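March 2024
Posted by: list member, Vakulenko workshop

Re: [grippers] Soft fingers on the Brirnby hand unit

On the list last week it was written:

> We are about to order finger pads for two hand-held units and
> can't decide between the stock hard ones and the Sovside soft
> pads. The soft ones cost more and I have heard they wear out
> fast. Has anyone run both on the same tasks? Also curious if the
> mesh lining does anything or is just there for looks.

We have run both. The hard fingers went on first and stayed on for 200 grasps of the mixed box (pens, cups, wooden strips, small cartons). Then we put the soft ones on and did the same 200 with the same two operators. I would not call it a proper study but the difference was easy to see in the logs.

Hard fingers dropped or twisted the thin parts a lot, mostly the strips and pens. The soft pads close around an edge and hold it even when the operator comes in a few degrees off. On the cartons there was no difference worth mentioning. On anything heavier than 300 grams I would stay with the hard ones. The soft fingers bend back and the part sags, and then your recorded finger opening no longer matches what the object is doing. 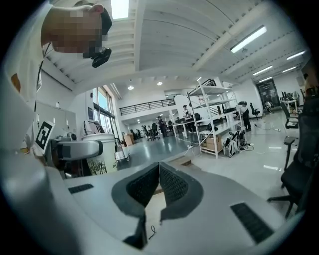 As for wear, we are at 4000 closings on one pair. The lining has started to fuzz at the tips and that is all so far. We swap left and right every 100 closings during the heavy sessions, no idea if it helps. I did try one pair with the mesh peeled off and it got sticky with dust within a day, so I would leave it on.

Two things to check before you order. The pads are thicker than stock, so zero the opening again after fitting or your closed position will be wrong. And look at where your cable runs. Ours rubbed on the left finger until we gave it more slack.

On the controller side we are still using Prumance 2 and it took the new fingers with only a change to the force limit. If you are on the older one you will have to edit the limits file by hand. I can post ours.

We plan to repeat the heavy parts in April with a stiffer pad, if Sovside ships it by then.

This site uses cookies to remember your list settings. Accept | Manage preferences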